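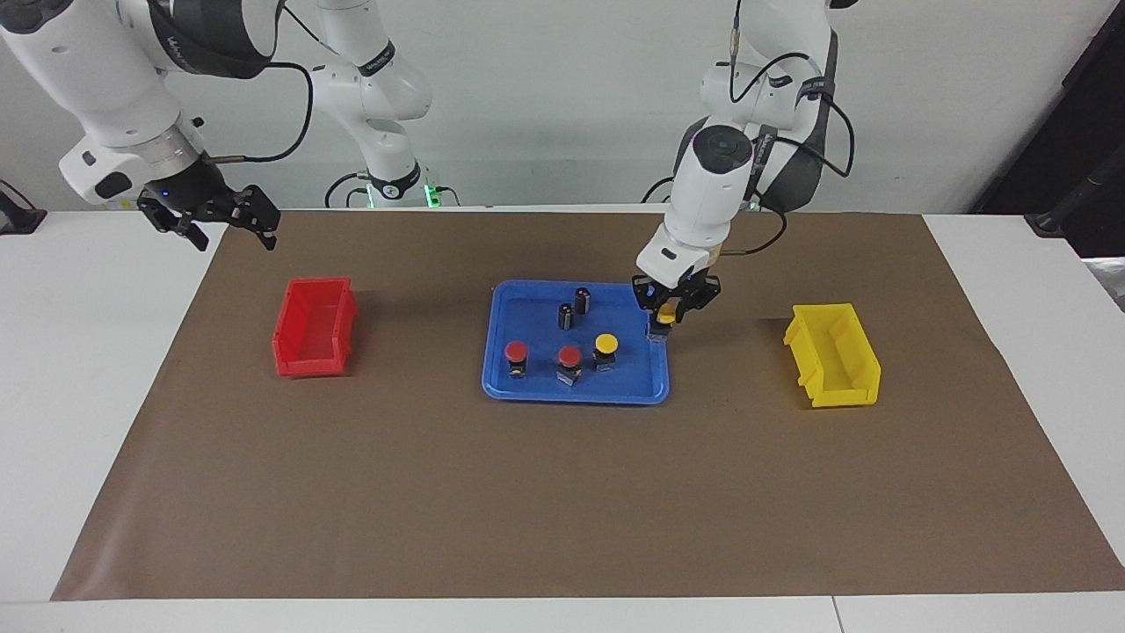 Undora Sorting Kit
For school robotics clubs and classes, Years 7 and up

Sorting by colour is a cracking first job for a two-arm setup, and this kit has the bits you need to get a team going! You get a shallow blue tray, a red parts bin, a yellow parts bin, a roll of brown mat paper and a bag of mushroom-cap push buttons in both colours (plus a few black cylindrical parts that belong in neither bin, which is where the good arguments start).

Students write the pick-and-place routine themselves. Mahnaz Kiani's Monday club at Voltthorpe runs it over 6 sessions, and her tip is to start with the buttons well apart, then crowd them up as the grippers get more reliable.

Kit contents suit one table and up to 16 students working in shifts. Arms not included - bring your own.

Spare buttons are sold separately. For class orders, ask for Sushil Bhatt.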